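Forums > Home & Garage > Floors, Mats and Storage > Pallet boards as a footrest under the bench?
Reading time: 4 min

tessaloom
I do most of my hobby stuff sitting at a bench in the garage, and the concrete is killing my feet. It's fine in August, miserable the rest of the year. My neighbor at the Bresholm warehouse says I can have all the pallets I want, so I'm thinking of sliding one under the bench and parking my feet on it. Has anyone lived with this for a while? My husband says I'll hate it within a month and should just buy a rubber mat like a normal person.

gravelpit_dan
Your husband is right. I had a pallet under my reloading bench and every little thing I dropped went straight between the boards. Screws, springs, a pencil, my good tweezers. You end up flat on your stomach with a flashlight. Get the mat.

Analyn Calimlim
I'm going to disagree with Dan, sorry Dan! I've had slats under my feet for two winters and would not go back. The trick is narrow boards set close together. A regular shipping pallet has those big wide gaps you can lose a whole screwdriver in (ask me how I know), but if the gaps are skinny, most stuff just sits there on top and you pick it up. Also my feet are off the concrete, and that's the whole reason I did it. I sanded mine for an entire afternoon and then oiled it, and it smelled lovely for a week.

gravelpit_dan
Skinny gaps still eat washers. And what about sweeping? Sawdust goes down there and lives there forever.

Analyn Calimlim
I tip it up on its side and vacuum. Takes me less time than making coffee. Do you never move your mat?

gravelpit_dan
I have never once moved my mat.

oldmill_rd
That's disgusting, Dan, and I say that as someone who also has never moved the mat.

tessaloom
Ha! OK, so how tall should it be? My stool is on the high side and my feet sort of dangle right now. I measured from the floor to the bottom of my shoe and it's 149 millimeters, so a pallet might be almost the right height by itself?

oldmill_rd
Check that before you screw anything together. I built mine too tall, my knees hit the underside of the bench, and I had to rip the whole thing apart. Sit down, put some books under your feet, and work like that for an evening. If your back feels fine when you get up, measure the books.

One more thing: make sure the pallet is stamped HT, meaning it was heat treated. If it's stamped MB, leave it alone, that one was fumigated. If it's got no stamp and a mystery stain, leave that alone too.

Analyn Calimlim
Yes to the books! And let it stick out past the front edge of the bench a little so you're not always reaching backward with your heels. I like to have one foot up and one foot wherever. For sanding I started with 80 grit and finished with 200, though the store only had 220, so really I finished with whatever was left in my dad's drawer. Round over the edges, even if you always wear shoes. Someday you won't.

kettle_and_pine
Late vote for slats here, though I bought mine. I got the Brallaseck floor panels that clip together. They look nice and they don't wobble, but they're thin, so they won't help tessaloom with the dangling feet. They also creak. My brother has the Nair ones, which he swears are better, and his creak too.

tessaloom
Thanks all, I think I'm on team slats. My sister is trying to talk me into the Binevico adjustable footrest but I can't see paying 358 dollars for something I'm going to put my sneakers on.

oldmill_rd
For 358 dollars it should put your sneakers on for you.

kettle_and_pine
Since we're talking about board spacing, I think these are close to what Analyn means. Look past the knees:

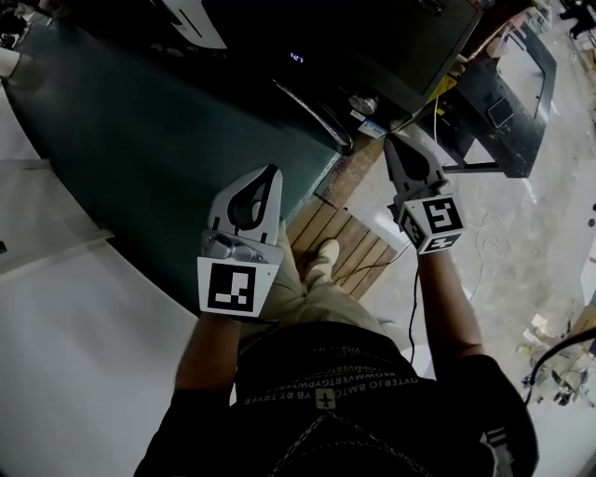 Narrow boards, dark gaps, one foot up on the wood.

tessaloom
Oh, I like that warm brown! And the gaps do look way tighter than on the pallets I was going to grab. Would I have to add extra boards between the ones that are already there?

Analyn Calimlim
Yep, that spacing is the kind I'm talking about. Pull the boards off a second pallet, rip them down narrower, and fill in. Go slow with the pry bar or you'll split every last one of them. I keep a scrap the thickness of a paint stick as a spacer so I don't have to measure.

gravelpit_dan
It's a good looking bit of wood, I'll give you that. A washer would still go right down there.

tessaloom
I'll report back on the washers. Picking up two pallets after work, and my husband has been told.

Contact us | Copyright Floors, Mats and Storage board | Back to top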